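Garage gym upkeep: the tips page

Updated again in January as the cold got into everything. Most of this comes from my own garage, single skin brick, up-and-over door, damp from October on. Some from Panya Limsakul, who runs the lifting club over in Tirnmont and has a much worse roof than me. Skip to whatever's broken.

Barbell first

Brush the knurling after every session if you use chalk. Stiff nylon brush, the sort sold for grout. Chalk pulls moisture out of the air and holds it against the steel, so a chalky bar left overnight in winter goes orange in the grooves. A minute's work.

Once a month, light oil on a rag. 3-in-1 does fine. Wipe on, leave while you have a cuppa, wipe off again and then wipe off again with a clean bit. If your hands slip next day you left too much on.

Stainless bars want less of this but not none. Bare steel wants more. Chrome, look for chips near the collars, that's where it starts.

Already rusty? Brass brush and oil, along the grooves not across. Don't use wire wool on anything plated, it scratches through and you'll be back here in a month. I did a whole bar with vinegar once and it came up lovely and then flash rusted while I was rinsing the bucket. If you must use vinegar, dry with a hairdryer straight after and oil it warm.

Sleeves that won't spin

Usually muck. Stand the bar on end in a corner on an old towel, drip of oil down the gap where sleeve meets shaft, spin it by hand, leave it, turn it over and do the other end. Black stuff will run out. Good.

Don't spray WD-40 in there and call it done. It shifts the old grease and then there's no grease.

If it still grinds, circlip pliers and take the end cap off. Lay the parts out in the order they came off, on a tray or a sheet of paper, and take a photo on your phone before you touch anything. Washers go back the same way round. I didn't and had a Nyberg bar that rattled for a year.

Plates

Iron ones: wash with washing up liquid, dry properly, then a coat of Hammerite if the paint's gone. Prop them on bottle tops while they dry so the edges don't stick to the newspaper.

Rubber ones: warm water only, maybe a bit of soap. No solvent, no car tyre shine. Tyre shine makes them look smashing and then they slide out of your hands onto your foot.

New rubber plates stink. Outside on a dry day, leaned against the wall, out of full sun. Turn them at lunchtime. Bicarb rubbed on and left overnight helps a bit. Coffee grounds do nothing whatever, I tried.

Loose metal ring in the middle of a bumper - bin it or keep it for a doorstop. Glue doesn't hold. I know the forum says it does.

Floor mats

Stable mats are the cheap way and still the best way. Heavy though, get someone on the other end. Roll them the wrong way for an afternoon before you lay them if they've been delivered curled.

Cutting: new blade in the Stanley knife, a bit of timber under the line, stand on the mat either side so the cut opens up as you go. Wet the blade with soapy water. Several light passes. Trying to do it in one is how you end up in minor injuries with a tea towel round your thumb.

Lift a corner every few weeks in winter and have a look. If it's wet underneath, prop the edge up with a broom handle and get some air in. If it's wet every time you've got a floor problem not a mat problem, and a sheet of DPM under the lot is worth the morning it takes.

Gaps opening between mats: they shrink in the cold. Wait til spring before you trim or fill anything.

Mop with barely damp mop. Hoover first, always, otherwise you're making chalk soup.

Bench pads

Sweat rots the stitching before it gets the vinyl. Wipe down with a cloth wrung out in weak washing up liquid, dry with another. Those antibacterial wipes with alcohol in make the vinyl go stiff and then it cracks along the seam. Fine now and again, not every day.

Small split: clean it, warm it with the hairdryer, vinyl repair patch from the car place. Round the corners of the patch or they'll lift. Gaffer tape will do for a week and then it's sticky all over your back.

Big split: recover it. Undo the bolts under the pad, prise out the staples with a flat screwdriver, use the old cover as your pattern. Pull the long sides first, middle staple then work out to the ends, then the short sides, corners last. Teodoro Bautista showed me that, he did the pads for the rowing club at Nimville, and before that I'd been starting from the corners and getting a pleat every time.

Bolts and racks

Go round with a spanner every couple of months. Things work loose, specially if you drop the bar onto the safeties. Nip up, don't heave. Crushed box section is weaker than a slightly loose bolt.

Paint pen on each bolt head with a line running onto the steel. If the lines don't meet up, the bolt's moved. Saves you going round with the spanner at all most months.

J-cup liners wear through to metal and then eat your knurling. Cut new ones from a cheap plastic chopping board. Trace the old one, jigsaw, sand the edge, countersink the screws well below the surface.

My pull-up bar bracket is into the wall with sleeve anchors. Check the brick round them for cracks. If you see dust on the floor under a bracket, stop using it today.

Cables and pulleys

Run a rag (not your fingers) down the cable. Rag snags, cable's done. Replace it, don't tape it.

Guide rods: silicone spray onto a cloth, wipe the rod top to bottom. Not grease, it picks up fluff and the stack starts to stutter.

Squeaky pulley, take it down and look at the bearing. They're pennies. Mine is a Rotanberg low pulley and takes the same bearing as a skateboard, which cheered me up no end.

Bands

Out of the light. Not on a radiator pipe. Not on a nail. A bit of old drainpipe screwed to the wall makes a good wide hook. Dust with talc before you put them away for the summer. Stretch each one gently and look along it before use - any nick on the edge, out it goes. A band going at full stretch hurts more than you'd think and it always goes for the face.

Damp

The big one really. Heating a leaky garage is money out of the door, so:

Draught strip along the bottom of the door. The rubber ramp kind that glues to the floor, clean the concrete with a wire brush first or the glue wont take.

Dehumidifier, desiccant type. The compressor ones sulk in the cold. Run it a couple of hours after training when the air's full of your breath. Empty the tank before you go in for tea or it'll sit full and switched off all week.

Fan on low pointing at the steel, if that's all you've got. Moving air does a lot.

Don't dry washing in there. Don't park a wet car in there next to the rack either. Yes I know.

Moisture traps with the crystals are alright in a cupboard. In a garage you may as well spit.

What it costs

People ask. My kit cost 661 quid all in, most of it second hand, and I spend nearly 200 a year keeping it going, a lot of which is the dehumidifier's electric. Someone in Panya's club has 3,000 quid's worth of shiny stuff and doesn't oil any of it. Guess whose bar spins.

Chalk, mess, small bits

Chalk lives in a lidded tub. Cake tin's good. Keep it low down so you're leaning over it and not showering the bench.

Collars, clips, spare pins, Allen keys: shallow tray, not a deep box. You never find the right key at the bottom of a deep box. Wash the tray out when it gets gritty.

Lining paper or brown paper down before any messy job, tape the edges so it doesn't walk. Masking tape comes up clean if you pull it low and slow. Leave it a month in the cold and it won't.

Want to know where things go back? Tape marks. Feet position for deadlift, where the bench sits under the bar, a space for each tool on the worktop. Draw round it or tape round it. Kids will put things back in a marked space, they won't if you just shout.

Label the shelf and not the box, the boxes get swapped about.

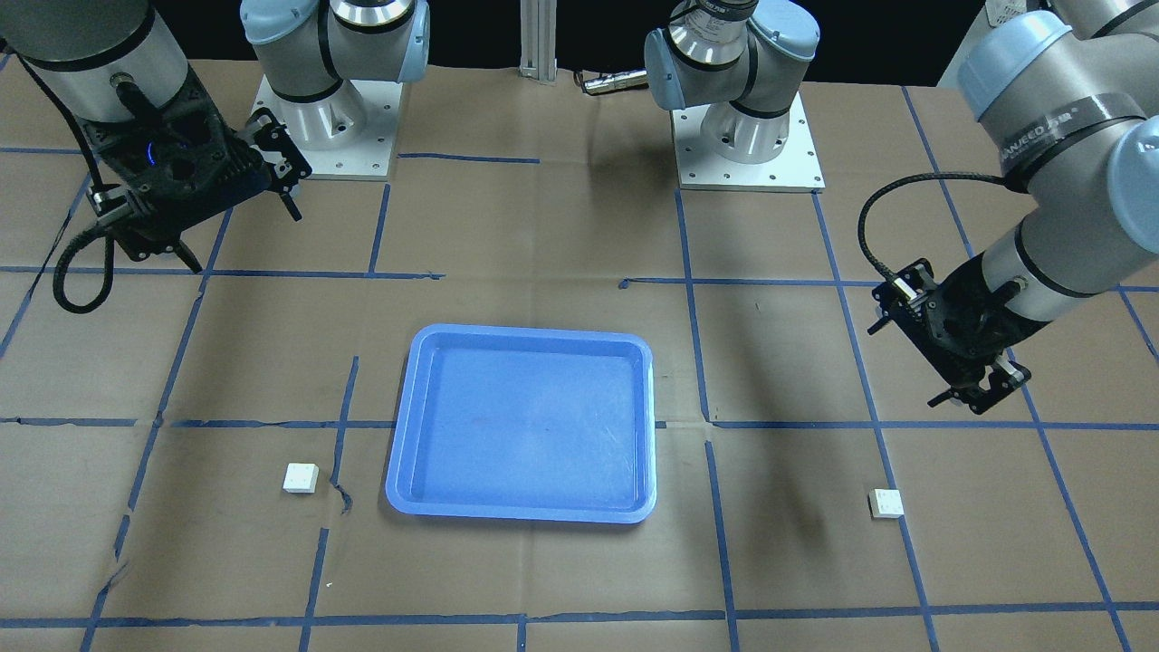
Smells

Shoes: out of the garage. Newspaper stuffed in, changed next day, bicarb after that. Never on the boiler.

Gloves, straps, wraps: in a mesh bag, cool wash, velcro done up first or it'll grab everything else in the drum. Dry flat. Leather belts get saddle soap on a barely damp cloth, then hang them up by the buckle somewhere airy. Not rolled in the bottom of the kit bag, they go green. Mine did.

Kit bag itself: empty it. All of it, out onto the floor, there'll be a banana. Wipe the inside, leave it open upside down over a chair back overnight.

Next lot of tips will be ropes and sandbags when I get round to it. Sandbag people, double bag the sand and tape the inner one shut before anything else.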